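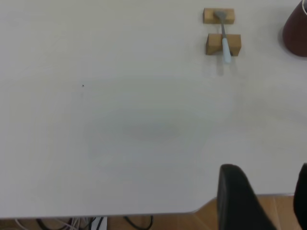

我跟你们说，比夹爪这种活儿，最怕的就是两只都还行。一只特别好、一只特别烂，半天就写完报告回家了。偏偏Wisport寄来的和Dankwa寄来的，各有各的脾气，害我在Randville那间小工作室里泡了整整一个冬天。

一月份刚开工的时候，我给它俩起了外号，Wisport那只叫“姑妈”，Dankwa那只叫“小舅子”。姑妈手稳，慢，合拢之前总要犹豫一下，像在菜场挑鱼。小舅子呢，上来就抓，抓住了再说。控制器都是同一个，Kekley的老型号，开机要响一声，声音跟我外婆家的座钟一模一样（我第一次听见还真回头找了找钟）。

任务是我自己定的：把搁在木块上的勺子拿起来，放进杯子里，搅两下，松手。听着简单吧？我姐在电话里也这么说，她说你读了那么多年书就干这个？我说你别小看勺子，勺柄是圆的，浅蓝色，滑得要命，夹偏一点点它就在指头中间打转。她说那你换双筷子。我把电话挂了。

姑妈第一天就让我刮目相看。她下去得特别慢，慢到我能喝完半杯茶，然后指尖轻轻一合，勺子居然就起来了！我高兴得拍桌子，一拍，木块歪了，下一轮她便扑了个空，停在半空，指头张着，一副“谁动了我的东西”的样子。我赶紧把木块挪回去，还小声说了句对不起。对一只夹爪说对不起，嗯，那阵子我确实很少见人。

换上小舅子以后气氛就不一样了。他快，快得让人往后缩，第一轮勺子飞到门口，第二轮勺子进了杯子，可是是横着碰进去的，溅了我一袖子咖啡。我本来打算把他的力调小，调到一半又舍不得，因为他有一样本事姑妈没有：木块歪了他也能抓到。他不挑。你把勺子往左挪一点，往右挪一点，他都照样扑下去，十有八九给你拎起来，角度难看归难看。
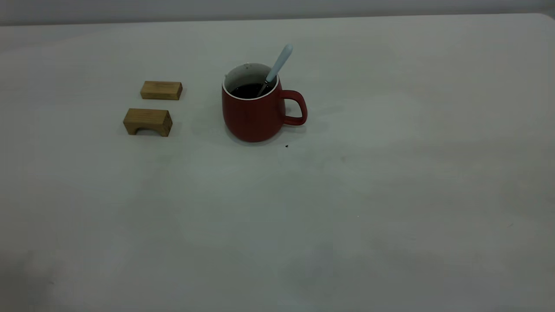
所以报告怎么写呢？我把两边的记录摊开看了好几个晚上。姑妈做了700轮，小舅子也做了700轮，数字摆在那里，差得不多。姑妈失手的那些，大半是我摆得不规矩；小舅子失手的那些，大半是他自己太着急。你要问我哪只好，我真想反问一句，你家里的勺子都是怎么放的？

腕上的相机也折腾人。装在手腕上，夹爪自己的指头老在画面里晃，黑乎乎两团，有一回我盯着看久了，吃晚饭的时候觉得自己的手指也在眼前晃。旁边固定的那台省心，可它看不清指尖到底挨没挨着勺柄。我试过只用一台，试过两台一起用，最后还是两台都开着，Kekley那边叫苦，风扇呼呼地转，座钟声都盖过去了。

交报告前一晚，我打算再跑最后一批，210轮，两只轮着来。工作室的楼很老，门楣上刻着1923，一到夜里水管就哼哼。我把咖啡倒进红杯子，木块摆好，勺子架上去，按了开始，坐回椅子里。大概是太累，我睡着了。

醒来的时候屋里很静，风扇停了。程序跑完了，还剩一行提示等我确认。我先去看杯子，再看记录，小舅子那一段干干净净，轮到姑妈，有一条特别怪：合拢之前，她停了将近210秒。平时她犹豫也就一两秒。我把日志翻来覆去查，没有报错，没有断线，相机一直在录。我把那一段调出来看，她就悬在勺子上面，指头张着，一动不动。然后画面边上，木块极轻地往右滑了一点儿，可能是楼里哪根水管震的吧，滑正了。她这才下去，合上，把勺子拎了起来。

你说这算什么？我给姐姐打电话，那会儿天还没亮，她居然接了，听完只问我，那你到底选哪个。我说我想再跑一批。她说你赶紧回家睡觉。

报告我还是按时交了，封面上写的是2025年3月6日，星期四。结论那一栏我改了好多遍，本来写的是推荐Dankwa，适应性强，速度快，后面还列了一串理由。临发出去之前我又加了一句，建议保留Wisport一只，供继续观察。对方回信问，观察什么？我到现在还没想好怎么回。

姑妈还装在臂上呢。早上我进门，照旧先把木块摆正，勺子架好，Kekley响一声，我就跟她说，慢慢来，不急。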